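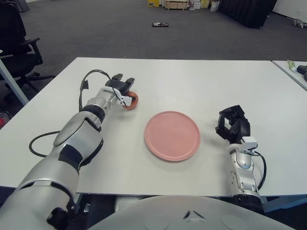
Pink plates. I have opinions now, apparently.

Quick one today, got a million things going. A few of you asked what happened with the big kitchen purge I started in February and the short answer is it's still going. Long answer below, typed fast, sorry in advance.

So the plates. I used to have a stack of white ones, the heavy Zernbridge set, and they chipped if you looked at them wrong. Gave them away. Kept one pink plate, round and flat, little bit of a rim so things don't roll straight off. Single color. Goes with everything. Goes with a white table especially, and I am a white table person, crumbs and all. You see every crumb. Good, wipe it up then.

Anyway what I wanted to write about was snack plates. One plate, out on the table, start with it empty. Whatever goes on it is the snack. When it's full, stop. Sounds dumb, has fixed most of my afternoons. Before this I was eating out of the bag standing at the counter and then wondering why I wasn't hungry at dinner.

Rules, sort of:

Plate goes down first. In the middle, so there's space on both sides for your stuff.

One round thing. Donut, bagel, a peach, whatever. Round things look nice on a round plate and I will not be arguing about it.

One thing with crunch. Crackers or carrot sticks or toast if the crackers are gone.

Nothing that needs a knife. If it needs a knife it's lunch.

I do this at 3:15 most days, or 315 as it says on the sticky note on my fridge, no colon, I was in a hurry that day too. 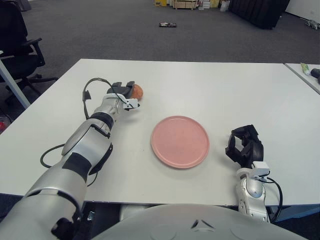
Fruit is the part I keep getting wrong. Orange fruit on pink is so pretty, peaches, apricots, those little clementines. But I buy way too much and half of it goes soft before I get to it. Last order from Rarora was supposed to be a small box and I did not read the small box description. Ate it for days. Made a sauce with the rest and it was too sweet and I ate that too.

What works better for me is to take out one piece, and put the rest where I can't see it. Then it's a choice and not a pile. If it's a bit hard it can sit on the table a day or two, never in the fridge, that's how you get the mealy ones. Smell it at the stem end. No smell, not ready, go have a cracker.

Also on the purge. I timed myself clearing one shelf, 50 minutes, and 90 for the drawer under it, which tells you what kind of drawer it was. Found a Feyisa tea strainer still in the wrapper, four bottle openers, a key to I don't know what. The rest of the plastic tubs are waiting for me to match them up with there lids. Not today.

Things I kept: the pink plate, the good bowl, two mugs, one pan. Things I sort of regret giving away: the big platter. It was huge and ugly and I used it twice a year and those two times are going to come around again, I know they are.

Someone asked where the plate is from. Mulell, the shop by the post office, back when they had the sale table by the door. Don't know if they still carry that pink. It's more of a salmon in daylight. Try asking for the flat one, there's a deeper version too and it's basically a bowl, different animal.

Ok I have to go, the oven timer's been beeping since the lids paragraph. Next post is the spice rack. Or the drawer agian, depends how the weekend goes.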